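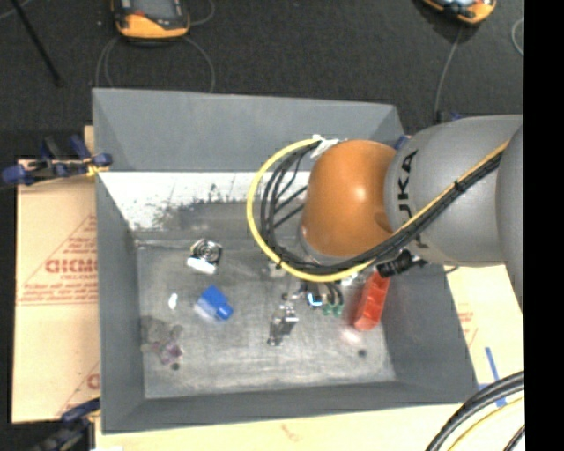
Figure 5. Gray bin with mixed parts, arm reaching in from the right. Cable bundle and gripper above the floor of the bin.

4.2 Bin picking with the Geduvex kit

We tested the Geduvex picking kit as sold by Vodedach – gripper, software license, one day of remote setup. List price was 4,000 dollars in September, without the arm. Setup done by the third author (Rezaul Matubbar), no help from the vendor apart from the included day.

Parts as in Fig. 5: metal fittings, a red plastic piece, a blue part, a clear, slightly purplish part. Spread over the bin floor, not stacked. 500 pick attempts in total, same software version all the way through. Opaque plastic was easy. Shiny metal was slower, and the clear parts were the worst by far – the kit often proposed no grasp at all, or one on the bare floor next to the part. Scuffs and reflections on the bin floor probably dont help, see the figure.

The manual asks for a cable loop with enough slack for full wrist rotation. Ours is the yellow cable and the black bundle in Fig. 5. Re-tying it took around 12 minutes and we had to do it more then once. Not counted in the cycle times below.

Items leaning near a wall were a seperate problem. The Khattak kit (Section 4.3) has a wall margin setting, Geduvex does not. Vodedach lists one as planned, no date given.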